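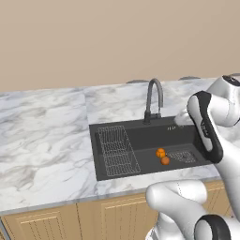
11월 들어 시뮬레이터만 붙잡고 있다. 공방 사람들은 이쯤이면 실물로 넘어가도 되지 않느냐고 묻는데, 나는 아직 못 믿겠다.

이번에 돌린 건 싱크볼 안에 있는 작은 주황색 과일을 집어 올리는 작업이다. 300번 돌려서 227번 성공. 숫자만 보면 그럴듯하다. 그런데 Rodrigo Escobar가 이 숫자를 공방 게시판에 올리면서 "거의 다 됐다"고 써 놓은 걸 보고 좀 짜증이 났다. 뭐가 거의 다 됐다는 건가. 렌더링된 싱크대에는 물때도 없고 세제 거품도 없다. 과일이 눌려서 터지는 일도 없다. 마찰계수는 내가 손으로 적어 넣은 값이고, 그 값도 솔직히 성공률이 잘 나오는 쪽으로 두어 번 고쳤다.

## 철망이 문제다

싱크볼 왼쪽에 기울여 둔 식기 건조대, 그리고 바닥의 둥근 거름망. 둘 다 가는 철망이라 충돌 모델을 제대로 만들면 계산이 한없이 느려진다. 그래서 지금은 둘 다 속이 꽉 찬 덩어리로 처리해 놓았다. 화면에는 철망으로 보이지만 물리엔진 입장에서는 벽돌이나 다름없다. 실제 그리퍼라면 손가락 끝이 망에 걸릴 텐데 여기서는 그냥 미끄러져 나온다. 이걸 성공으로 세도 되나?

과일 두 개가 붙어 있을 때도 찜찜하다. 하나를 집으면 옆의 것이 굴러가야 하는데, 굴러가는 모양이 돌릴 때마다 너무 얌전하다. 질량을 바꿔 봐도 별 차이가 없어서 접촉 설정부터 다시 볼 생각이다.

## Tarar 얘기

Luzius Bühler는 Tarar 플러그인을 쓰면 조명과 재질을 무작위로 바꿔 주니까 실물에서도 통할 거라고 한다. 써 보기는 했다. 설치에 저녁 하나를 날렸고, 102번 돌린 결과는 전보다 나을 게 없었다. 대리석 무늬를 아무리 바꿔도 수전 목에 팔이 걸리는 문제는 그대로다. 그건 경로 계획 문제고, 재질을 바꾼다고 풀리지 않는다.

일단 다음 주까지 할 일.

- 거름망만이라도 제대로 된 충돌 모델로 교체
- 수전 주변 여유 거리를 10mm 늘려서 재시험
- 마찰계수 원래 값으로 되돌리기

되돌리면 성공률은 떨어질 것이다. 게시판에는 그 숫자로 다시 올려 달라고 Rodrigo한테 말해 뒀다.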